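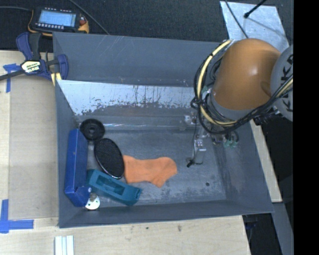

Why does metal rust?

I left my bike out in the rain for a whole week once, and boy, did the chain turn orange! So I went and read up on rust, and it's pretty neat stuff.

Rust happens when iron meets water and oxygen (that's the part of the air you breathe in to stay alive). The three of them join up and make something new, a crumbly, reddish-brown stuff called iron oxide. Steel is mostly iron, so it rusts too. Gold doesn't, and neither does plastic!

Salt makes it all go faster, so cars near the ocean get spotty sooner than cars in the desert.

Want to try it? Drop one plain steel nail in a cup of salty water and leave another one in a dry cup. Ask a grown-up first, then peek every day for six days. My wet one got its first orange freckles overnight!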